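Parnance Two-Finger Hand Tool
By Impi Heinonen, September

The Parnance is a hand-held gripper for recording household and light shop-floor chores. An operator does the job with it, and the recordings are used to train an arm fitted with the same fingers. Tracking is by printed marker patterns.
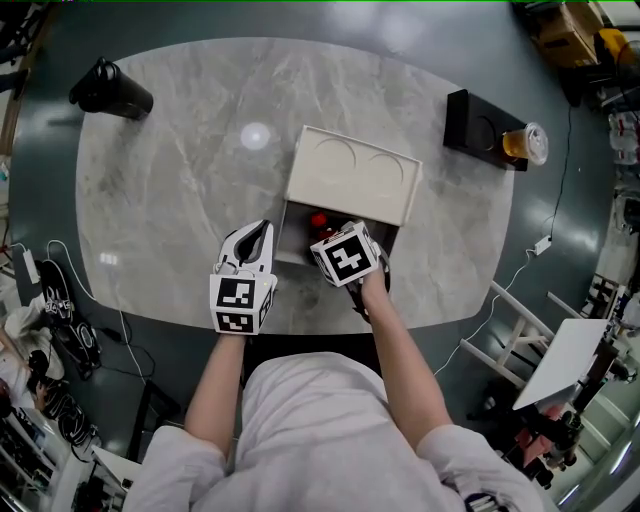 Opening width is 90 mm. Reaching into a compartment with a low roof remains the weak point — a person tilts the wrist without thinking, and trained arms still tend to hit the lid. Picking up a bottle from an open table is largely solved. Folding, wiping and sorting mixed small parts are not ready for unattended use.

In our Stullovel trial, an arm trained on 1000 recordings cleared 172 of 178 tables. The misses were all thin, flat items.

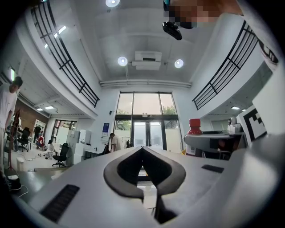
Can it replace a person on a packing bench?
Only for one fixed item in a fixed position, and someone should stay within reach of the stop button.

Related items
Ellunero Wrist Mount
Trương Finger Pads, pair
Stullovel Table Clamp

Contact: Quyên Cù, Parnance Sales | © Parnance | Back to top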